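Célula de desmontagem Titia – bandeja fora de posição depois da troca do suporte

kastdale_manut
24 de maio
Trocámos o suporte da bandeja cinzenta e a garra passou a pousar os componentes desviados para o lado da chapa canelada. O programa é o mesmo desde janeiro. Refaço só o referencial da bandeja ou também o TCP?

Harju7
Só o referencial. Se o TCP estivesse mal, o erro aparecia também na recolha, dentro do chassis.

b_barrios
Discordo. Na recolha há folga e o erro passa despercebido. Aqui em Drirkville a nossa célula fez mais de 1.000 ciclos com um dedo desapertado. Verifica primeiro os pernos da garra e só depois ensina pontos.

Harju7
Verificar, sim. Mas refazer o TCP sem medir só acrescenta uma variável.

kastdale_manut
Apertei os dedos, um tinha folga. A sequência que estou a seguir:

Passo 1. Robô em manual, velocidade a 7%. Confirmar o aperto dos dedos e do suporte.

Passo 2. Ensinar o referencial da bandeja com 3 pontos, longe do disco com caddy azul e da placa gráfica.
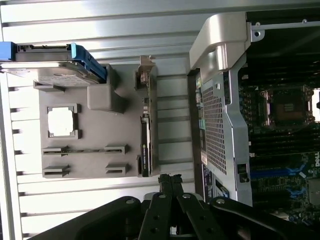
Passo 3. Testar a aproximação às ranhuras de memória, com elas vazias. Se o desvio rodar com o punho, é TCP – se ficar constante, é referencial.

b_barrios
O passo 3 devia ser o primeiro. Assim ensinas a bandeja com um TCP de que ainda duvidas.

kastdale_manut
Certo, troco a ordem. Publico os valores quando acabar.

— Begoñe Barrios, Drirkville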